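Talex Script Reader 11

Home > Actors & Crew > Line Learning > Script Reader 11

If you have ever begged a roommate to read the other half of a scene at midnight, you are going to love this little thing. The Script Reader 11 is a pocket-sized audio player made for actors. You record the other parts (or get a friend to do it once, properly, with snacks), leave gaps for your own lines, and run the scene as often as you like.

Matvii Melnychuk built the first one while playing the doctor in a Silville stage series and riding the bus for an hour each way. He wanted something with real buttons that he could work inside a coat pocket, and that is still the best part of it. Big button: play and pause. Left: back one line. Right: skip. You'll have it in your fingers by the second evening!

What it does

Line gaps. The reader waits for you. Set the wait anywhere from one to 30 seconds, or switch on voice wait and it holds until you stop talking.

Cue only. Plays just the last few words before your line. Great for the final week, when you know the scene but keep jumping in early.

Scene marks. Hold the big button to drop a mark at a trouble spot, then loop from there. Marks stay put when you re-record a part.

Memory for 3000 lines, enough for a full-length play with plenty of room left for auditions. 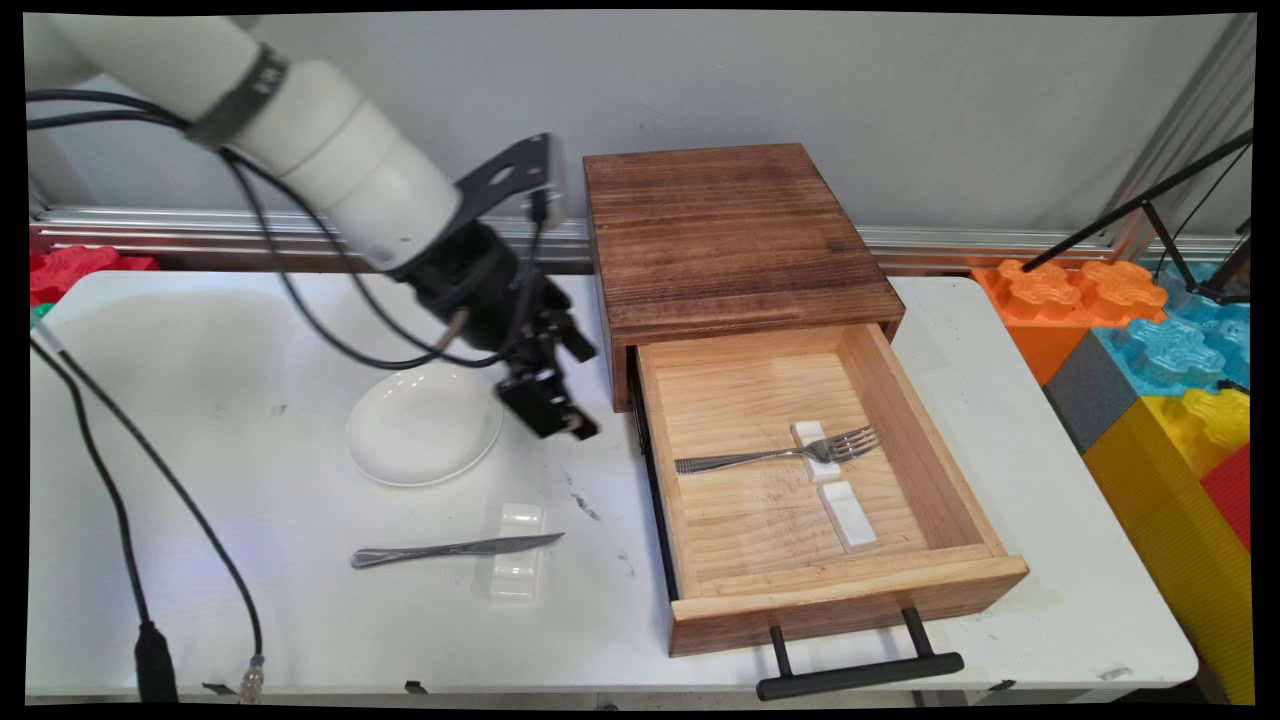 Plate and table knife on a white table.

Dinner scenes deserve a mention of their own. Anyone who has tried to butter bread, pass the salt and break off an engagement on the same page knows how hard it is to hold a script too. Clip the reader to your belt, put one earbud in, and practice the lines and the business together. We hear about this use more than any other, and it makes us very happy.

In the box

Script Reader 11
Wired earbud, single
Belt clip
Charging cable
Printed quick guide

Details

Weight: 109 grams
Headphone jack: yes, standard size
Speaker: built in, fine for a quiet room, a bit thin in a rehearsal hall
File types: MP3 and WAV
Colors: black, dark green

Works with the Palamarchuk lapel mic and the Dastton desk stand, both sold separately. The older Talex clip fits too, though it's a tight squeeze and we'd use the new one.

Page updated 2026-05-19. Dark green is back in stock in July.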